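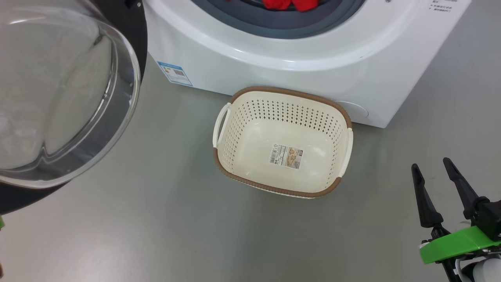 Revisión mensual del cuarto de lavado
Residencia Rundwood, planta baja
Periodo: febrero. Revisión hecha el martes por la mañana.
Claves: C = conforme, O = observación, N = no procede

1. Suelo y accesos

1.1 Suelo despejado delante de la lavadora. O
Había una cesta arrimada al frontal y tapaba parte de la tapa redonda inferior. Retirarla al terminar de cargar.
1.2 Paso libre hasta la puerta del cuarto, mínimo 85 cm. C
1.3 Suelo sin charcos ni restos de detergente. C
1.4 Sumidero limpio. C
Se quitó pelusa de la rejilla. Repetir cada 30 días.

2. Instalación eléctrica y agua

2.1 Enchufe propio, sin regleta ni alargador. C
2.2 Cable sin cortes ni dobleces. C
2.3 Llave de paso accesible y con giro suave. O
Va dura. Aviso dado a Grurkine, parte 134.
2.4 Manguera de desagüe sujeta con abrazadera. C
2.5 Diferencial probado con el botón de test. C

3. Puerta, goma y tambor

3.1 La puerta abre del todo y no roza. C
3.2 Bisagra firme, tornillos apretados. C
3.3 Goma sin grietas ni moho en los pliegues. C
Pasar el paño también por la parte de abajo, levantando el pliegue con los dedos.
3.4 Ninguna prenda pillada entre la goma y la puerta. O 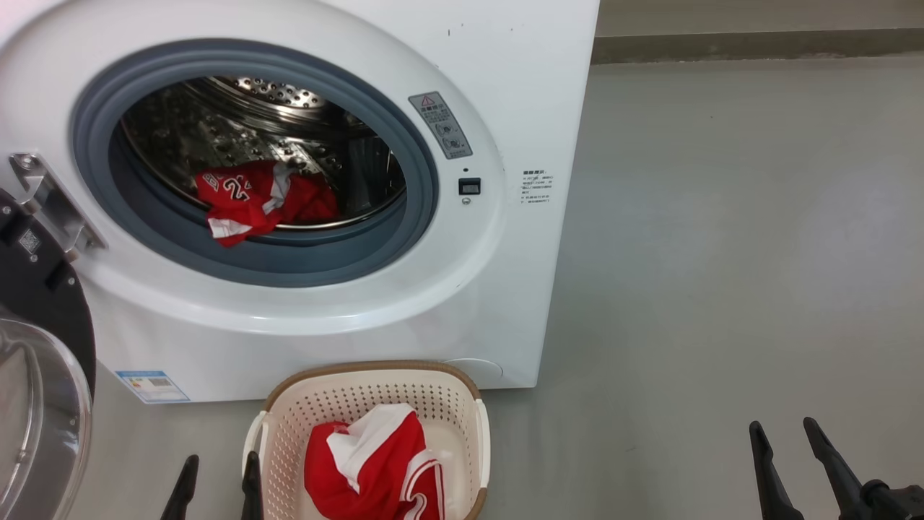 Punto 3.4. Camiseta roja con el número 23, con el bajo blanco por encima de la goma.

Antes de cerrar hay que empujar la ropa hacia el fondo. El mes pasado se repasaron las juntas con Tekholm y avisaron de que las prendas finas son las que más se enganchan. Queda recogido en la hoja de uso.

3.5 Tambor sin monedas, horquillas ni objetos sueltos. C
Se giró a mano dos vueltas completas, sin ruidos.
3.6 Cristal de la puerta sin golpes. C
3.7 Etiquetas de advertencia en su sitio. C
El texto impreso a la derecha del frontal está en chino. Falta colgar la traducción plastificada.

4. Uso y limpieza

4.1 Puerta entornada al acabar el último lavado del día. C
4.2 Tambor vacío al cierre del cuarto. C
Comprobarlo con la mano, los calcetines se quedan pegados arriba.
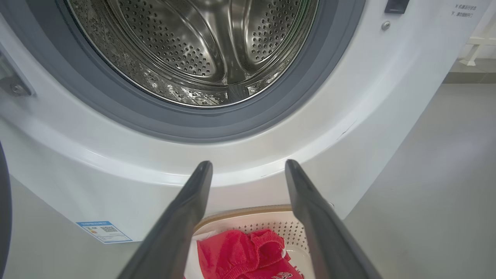 En esa misma comprobación conviene secar la parte baja del tambor con una bayeta y dejar la puerta abierta un mínimo de 10 minutos.

4.3 Filtro de la bomba limpio. O
No se abrió en esta visita. Hacerlo antes de fin de mes, con bandeja y toalla.
4.4 Detergente Brøndum cerrado y en estante alto. C
4.5 Hoja de turnos rellenada. O
Faltan las horas de salida de dos lavados.

5. Pendiente para la próxima revisión

Llave de paso (2.3)
Traducción de las instrucciones (3.7)
Filtro de la bomba (4.3)
Hoja de turnos (4.5)

La lavadora puede seguir en uso.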